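Ticket 700 – Plan de travail de la salle Dresach : résidus granuleux et récipients non rangés
Service : intendance des locaux, bâtiment Endau
État : résolu, sous surveillance

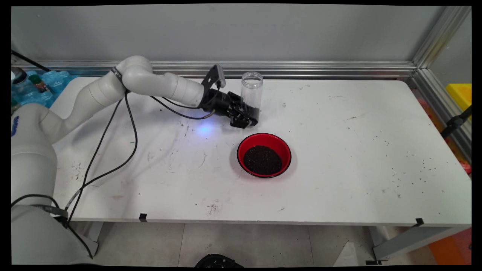 Objet de la demande

Le service a été saisi par M. Vilém Kopecký au sujet de la table blanche de la salle Dresach. Le demandeur signale la présence répétée de grains bruns sur le plateau en début de matinée, ainsi que l'absence d'emplacement défini pour le bol rouge et le cylindre transparent. Il demande que la matière foncée conservée dans le bol soit identifiée et que les consignes de rangement soient précisées.

Constatations

Le bol rond, rouge à bord noir, contient une matière granuleuse brun-noir formant un monticule peu élevé. L'aspect seul ne permet pas de trancher entre du terreau et du marc de café. Le cylindre, haut et étroit, est en plastique transparent et ouvert à son sommet ; il paraît vide. Aucun couvercle n'est prévu à l'inventaire pour l'un ou l'autre de ces récipients.

Suivi

Samedi, 8 h 20 – Prise en charge par M. Adelmo Sorrentino. Le registre des fournitures est consulté : la dernière livraison de la maison Gilus comprenait un sac de terreau de 5 litres, sans mention de l'usage prévu. Le registre de la cuisine ne comporte aucune sortie de marc.

Samedi, 9 h 05 – Premier nettoyage du plateau à la brosse souple, puis au chiffon humide. Des traces subsistent le long du bord après séchage. L'emploi de l'éponge abrasive est écarté, le revêtement ayant déjà été rayé dans la salle Lü.

Samedi, 9 h 40 – Second passage au chiffon microfibre avec du savon neutre dilué. Le plateau est déclaré propre. Le demandeur confirme par téléphone que la matière est bien du terreau, prélevé dans le sac Gilus pour les semis de juin.

Cause retenue

Le terreau était versé directement du sac dans le bol, au-dessus de la table. Les grains tombés à côté étaient ensuite dispersés par le chiffon sec.

Mesures applicables

Le remplissage du bol s'effectue désormais au-dessus du bac de l'évier, à l'aide de la petite pelle.
Le niveau de terreau doit rester inférieur au bord noir.
Le cylindre est rincé, essuyé et rangé debout sur l'étagère basse – jamais à l'intérieur du bol.
Le plateau est brossé avant tout passage humide.
Le sac entamé est refermé et remis au local des fournitures.

Point en suspens

Le demandeur souhaite obtenir un couvercle adapté au bol. La demande a été transmise aux achats d'Endau ; le diamètre exact reste à relever par M. Kopecký. Le présent ticket demeure consultable et pourra être rouvert sur simple message au service.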